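FOR IMMEDIATE RELEASE

Piststead Blanket Library Opens Its Doors for a Second Winter, With 500 Blankets to Borrow

PISTSTEAD, February – The Piststead Blanket Library, which lends warm bedding free of charge to anyone in town who could use a little extra on the bed, is open again for the season in its new and much roomier home on the ground floor of the old Macapagal Building. There are now 500 blankets, quilts and throws on the shelves, up from 100 when the library first opened last winter in a borrowed hallway with a single rack and a kettle.

The idea is as simple as it sounds. You come in, you have a look and a feel, you pick out up to two blankets per person in your household, and you take them home until the weather turns. There is no fee and no form about your income. All we ask for is a first name and a phone number, so that we can let you know when it is time to start thinking about bringing things back. If a blanket becomes so loved over the winter that parting with it would be a hardship, talk to us in the spring and we will very likely find that we can do without it.

"I grew up in a house where the good blankets lived in a chest and the rest of us made do with coats," said Lovely Lumanlan, who started the library and still does a good share of the folding. "I used to think about that chest a lot. All that warmth just sitting in there in the dark! So when I moved to Piststead and saw how many people had a closet full of things they never used, and how many others were wearing two sweaters to bed, well, it seemed to me those people ought to meet."

They have been meeting ever since. Donations have come from all over town and from a good many places outside it, including a box of crocheted squares from a retired bus driver who had never got as far as sewing them together (they have since been made up into five very cheerful lap blankets, and he has visited them). Wool, cotton, fleece and every kind of mix are welcome, and so are odd sizes. Baby blankets go out faster than anything else, and heavy doubles come a close second.

The move to the Macapagal Building was made possible by Wivero, the Piststead laundry firm, which has taken on the washing of every blanket that comes through the door this season. Each one is laundered before it goes on the shelf and again when it comes home, and anything that needs a hem or a patch is set aside for the mending table. 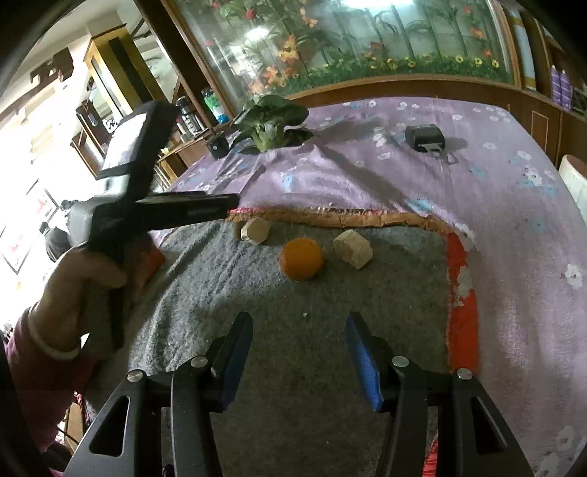 Photo: Piststead Blanket Library

The mending table has turned into something of an attraction in its own right. What began as a corner where a few people caught up on repairs has grown into a regular afternoon get-together from 2 p.m. onward, with tea, a radio kept low, and a great deal of advice, not all of it about sewing. Beginners are every bit as welcome as people who have been darning since they could hold a needle. You can bring your own blanket from home and learn how to bind a frayed edge, replace a worn satin border, or get a pulled thread to lie down again. Thread and needles are supplied. If you have a favorite thimble, do bring it.

New this year is a small program called Jokitetti, a set of evening talks on keeping warm at home. The first will cover how to layer bedding so that it holds heat without getting heavy, and why a blanket underneath you can do as much good as one on top. Later evenings will take up drafty windows, the care of old wool, and how to keep moths out of a closet without making the whole house smell of mothballs. The talks are free, start at 5 p.m., and will last as long as people have questions.

"People come in a little shy the first time," Lumanlan said. "They'll say it's for a neighbor, or for a guest who might be coming. That's fine by me. I hope the guest sleeps well. And then a week or two later the same person comes back and tells me which one they liked best and why, and we stand there for half an hour talking about wool. I can't think of a nicer way to spend a cold afternoon."

The library is happy to take donations throughout the season. Please bring blankets clean if you can manage it, and let us know about any pets in the house so we can set those aside for borrowers who don't mind. Electric blankets, pillows and mattress pads can't be accepted. Small holes are no trouble at all, and large ones are often more interesting than they look, so please don't throw anything out before we have had a chance to see it. Worn pieces past mending are cut down for patches.

Borrowers who can't easily get to the Macapagal Building may telephone and ask for a delivery within town. It helps to know the size of the bed, whether wool is comfortable for you, and whether you like something light or something with a bit of weight to it. Color requests are taken cheerfully and met when possible.

Help is also wanted with sorting, folding, driving and tea. No experience is needed for any of these, though for the driving we do have to insist on a license.

About the Piststead Blanket Library
The Piststead Blanket Library lends blankets, quilts and throws free of charge to residents of Piststead and the surrounding area during the colder months. It was founded by Lovely Lumanlan and is run from the ground floor of the Macapagal Building, with laundering provided by Wivero.

Media contact
Lovely Lumanlan
Piststead Blanket Library, Macapagal Building, Piststead
Interviews and visits to the mending table can be arranged on request.

###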